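Moving from second-line support to a SOC role: which lab set-up is worth the time?

Posted in Careers and Training by Naa Tetteh, 17 February 2020

I've been on second-line support for seven years at Gromside, mostly Windows desktops, Active Directory account work and a bit of switch configuration when the network team is short. I'd like to apply for junior analyst posts in a security operations centre before November.

My employer will put up to 2,000 pounds towards training. The options I've found are:

A taught course from Abubakari, online, with 63 hours of lab access included. It takes most of the budget.
A yearly Cendelico subscription, which is labs only and no tutor.
Building my own lab at home on a second-hand workstation.

I can read a packet capture slowly and I can write basic PowerShell. I have never used a SIEM beyond looking at a dashboard somebody else made. Job adverts keep asking for "hands-on experience with log analysis" and I don't know which of the three would count as that in an interview. I also don't know whether to sit an exam first or do the labs first.

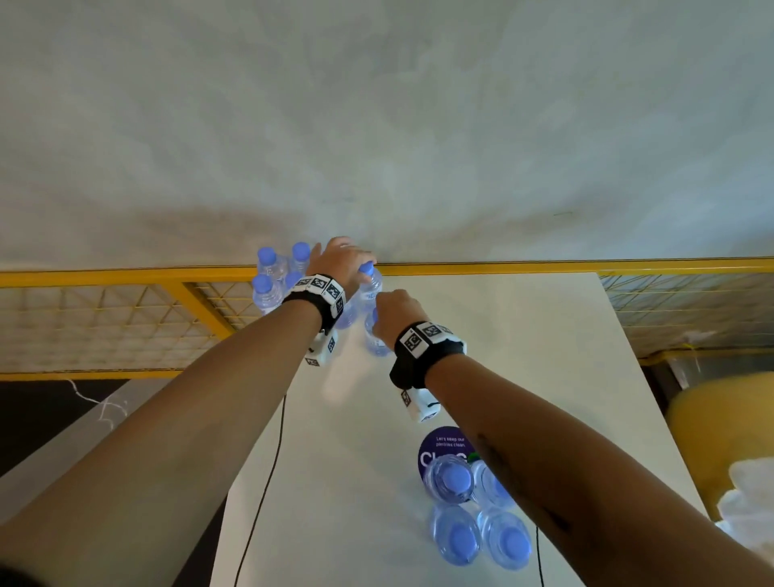

One more point on the home lab. The machine I'd be buying has 32 GB of memory and a single SSD. I assume that will run a domain controller, two clients and a log server together, but please say if that's wrong.

Eylül Dağdelen

The memory is enough. Give the domain controller 4 GB, each client 4 GB and the log server 12 GB, and leave the rest for the host. The SSD is the part that will slow you down. Log indexing writes constantly, and if the virtual machines sit on the same disk as the index you will notice it as soon as you run a search over more than a few days of data. Buy a second cheap disk and put the log server on that alone.

As for which option counts, I interview for junior posts and the source of the practice matters very little to me. I ask the candidate to describe one detection they built, from the raw event to the alert, and then what made it fire wrongly. People who have only followed guided labs can normally do the first half. The second half needs a system that has been left running with ordinary activity on it.

With your background I would build the home lab and do the following, in this order:

Turn on process creation auditing (event 4688) with command line logging through group policy. It is off by default.
Forward the logs from both clients and the domain controller to the log server. Check the clocks agree before anything else. A time offset between hosts will waste an evening.
Write one rule for repeated failed logons (4625) followed by a success (4624) from the same source.
Leave it for a fortnight, use the clients normally, and keep a written record of every false alert and what you changed.

That written record is what you bring to the interview. Two pages will do.

Keep the lab on its own virtual switch with no route to your home network - you will want to run test malware samples sooner or later, and it is easier to set this up at the start.

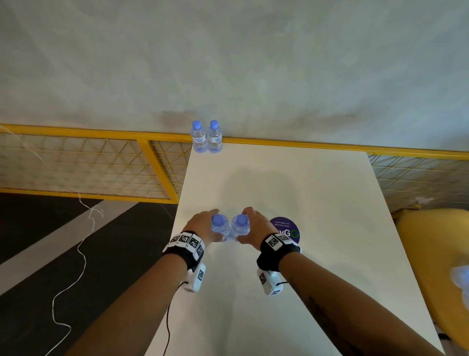
Two small water bottles with light blue caps on a long white table.

On the exam, I'd sit it after the lab work. Seven years on a support desk covers a fair amount of the networking and access control material already, so a practice paper now will show which sections need reading. Mine came out at 67 per cent on the first attempt with no revision, and nearly all the lost marks were in cryptography and risk terms.

I can't comment on Abubakari. I had a Cendelico subscription for a year. The packet analysis rooms were good and the SIEM rooms were out of date.

Asura

go for the taught course if work is paying. you get a certificate at the end and HR filters look for that. I did the home lab thing and spent more time fixing virtual machines than learning security

also check whether the 63 hours is time logged in or time the lab is switched on. mine carried on counting when I closed the browser and I lost a whole weekend of it. you have to press stop in the lab window itself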